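Glaze wear and staining in everyday bowls
Speaker notes, Sevance tableware session, March 27, 2025

Slide 1. Title
Introduce the topic: marks on glazed bowls in daily use, and how to record them. Glaze chemistry is in the Stasiv handout. Refer questions there.

Slide 2. Terms
Stain – color on or in the glaze, no change in surface level.
Speck – a small dark point, often iron in the clay body or glaze.
Pit – an opening in the glaze that a fingernail or probe can find.
Debris – anything that comes off with a damp cloth.
Ask the audience to keep to these four words for the rest of the session.

Slide 3. The Liltum test set
555 bowls were logged in August at the Liltum canteen. All had at least six months of service. 31 were withdrawn for open pits or rim chips. Staining alone was not grounds for withdrawal.
Pause here. People usually want to know about the withdrawn pieces. Details are on slide 5.

Slide 4. Where to look
Start at the rim, go once around, then down the inner wall to the floor. Throwing rings can hold tea and sauce residue in the low parts. Check where the floor meets the wall, as spoons tend to stop there and brushes tend to miss it.
Light from one side shows the rings. Light from overhead shows color. Use both before writing anything down.

Slide 5. Withdrawn pieces
Read out the rim chip criteria from the Clakier sheet. Do not go through the table line by line.
Mention that pale blue glazes show tan marks early, so they get reported more often than dark glazes in the same condition.

Slide 6. Cleaning before grading
Wipe with a damp cloth. Baking soda paste, soft sponge, rinse, dry. Grade after that. A brown mark that remains goes down as a stain. A dark point that remains gets the fingernail check.
No steel wool. It leaves gray metal marks that are easily taken for wear.

Slide 7. Practice piece
Leave this up during questions. Give the room two minutes to fill in the form, then compare entries for the floor and the right inner wall.

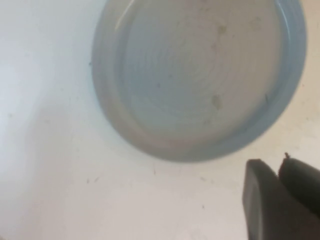 Slide 7: Light blue bowl, brownish marks on the interior floor.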